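Home Papers Authors Archive Contact

March 13, 2023
Dilruba Weerasinghe
9 min read

4. Where people put their rubbish: desk bins against shared bins

4.1 Background

Section 3 dealt with the kitchens. This section takes the desks, which were harder to get clean data on, and where the two earlier studies (Pedano offices, Ulto offices) disagree with each other. Pedano found that taking away the bin at each desk raised the share of paper going into the right stream. Ulto found no change at all. Both used the same sorting sheet. Both ran over a winter, with heating on and windows shut, and we think that matters more than either report allows.

Our own trial ran at the Tresov building, 200 desks over 2 floors. Upper floor kept a bin within arm's reach of every chair. Lower floor had shared bins only, placed at the ends of the rows. Seven weeks in each layout, then the floors swapped. Cleaning staff weighed the bags at the end of each shift and wrote the weight on the tag – general waste, paper, food – and the tags were typed up weekly. Some tags were lost in the first week and that week is left out of everything below.

4.2 Results by stream

Paper behaved as expected. Less of it in general waste on the shared-bin floor, in both halves of the trial, and the effect did not fade. Food is the interesting one. With a bin at the desk people ate at the desk, and the peel and wrappers went in together. With the bin taken away a good deal of the eating moved to the kitchen, but not all, and what stayed behind tended to end up in drawers, on window sills, in the paper bin. Cleaners complained about this more than about anything else. Fruit flies in May on the lower floor, none on the upper.

Total weight hardly moved. Worth saying plainly, as the Saab method (weighing by floor, no sorting) would have shown nothing and the trial would of been written off.

4.3 Lids

We had not planned to look at lids. The desk bins were open to begin with, and partway through the second half a row of them was changed for lidded ones after the complaints about smell. Staff on that row were asked afterwards what they thought. Most liked the look. Fewer liked using it – a lid that must be pushed means touching it, and several people said they balanced things on top instead. Weights from that row fell, though it is one row and we would not lean on it. A swing lid also hides how full the bin is, so cleaners had to open every one, and their round took longer.

Size comes into this as well. A small bin with a domed lid loses very little room, but the opening is narrow and anything flat, a sandwich box for instance, has to be bent or goes elsewhere. Cup waste did fine. Bigger packaging went to the end of the row, lid or no lid, wich is the result the shared layout was meant to give in the first place.

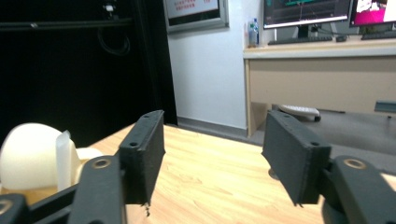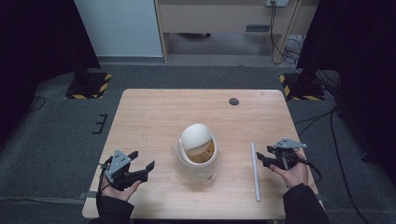
Figure 7. Second picture: white bin with a domed swing lid, on a light wooden table.

4.4 Limits

One building, one employer, and a workforce that knew it was being weighed. Attendance was uneven, Fridays thin on both floors, and we have no desk-by-desk record to correct for it. The swap helps with this but does not cure it. We also can't separate the bin layout from the walk to the kitchen, shorter on the lower floor by a fair margin.

The tags are the weak point. Handwritten, in a hurry, at the end of a shift. Where paper and food tags had clearly been switched we put them back, and where we were not sure we dropped both. A repeat should use coloured bags and let the cleaners set the order of the round themselves. Section 5 goes through the interviews.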